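Home > Storage & Organising > Small parts, beads and bits

Get our best tidying tips by email every fortnight. Unsubscribe whenever you like. No thanks / Sign me up

Divided storage box with lift-off lid: bits keep hopping into the next compartment

bobbinandpin

Hoping somebody can help before I lose my temper with this thing. I do a lot of beading and in January I finally treated myself to a proper divided box from Cindon, the cream one with all the little compartments and a clear lid that comes right off (no hinge). I moved 1,000 seed beads and a load of findings into it and was so pleased with myself!

Then I carried it upstairs. By the time I'd put it down, half the silver ones were in with the gold. The lid is on, I've pressed all the corners, but there must be a gap between the top of the dividers and the lid. I've been taking it on and off at the table trying to work out if I'm putting it on wrong.
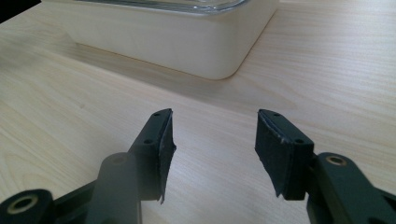
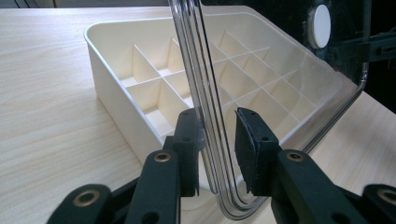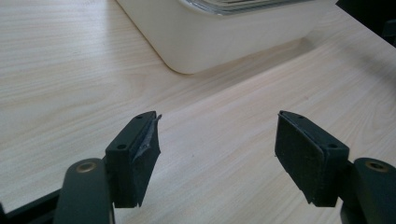

I've tried turning the lid round the other way and it makes no difference that I can tell. Is it a duff one, or are they all like this? I don't really want to send it back as it took me an entire evening to sort everything, and I'd have to tip the lot into sandwich bags. Would a bit of foam do it? And if so, how thick?

tansy_lane

They're all like this, sorry! I've had two from Cindon and one from Stornico and small beads travel in every one of them if you tip it. Anything bigger than a pea stays put, so mine has ended up full of buttons.

Foam does work. I bought a sheet of thin craft foam, laid it on the upturned lid, drew round it and cut just inside the line. Don't stick it down, just drop it on top of the dividers and put the lid on over it. Mine is 4 mm, and that was a touch too thick at first because the lid wouldn't sit down on one side, but it squashed after a week under some books. If I was doing it again I'd get the next size down. You can't see through the lid any more, mind, so I wrote the contents on the foam in biro.

One other thing: lift the lid straight up when you open it. If you tilt it up from one end, anything clinging to the underside slides off into whatever's below. I got static terribly with mine and wiping the inside with a barely damp cloth (then letting it dry properly!) helped a fair bit.

oldgreyshed

get screw top pots. I keep 300 odd washers in a Hedlund drawer unit and never had one move

pindrop18

Agree with tansy on the foam, but if you want to keep the clear lid clear then little zip bags inside the compartments are the other way to go. I use the Pladel ones, folded over once, and they fit fine in my box, though measure yours first as the compartments vary. Fiddly when you want three beads out of one, I'll admit. I only bag the really tiny stuff and leave the clasps and jump rings loose.

And carry it flat, with both hands underneath. I used to tuck mine under my arm like a book and then wonder why it was all in one corner.

Last updated: March 18, 2022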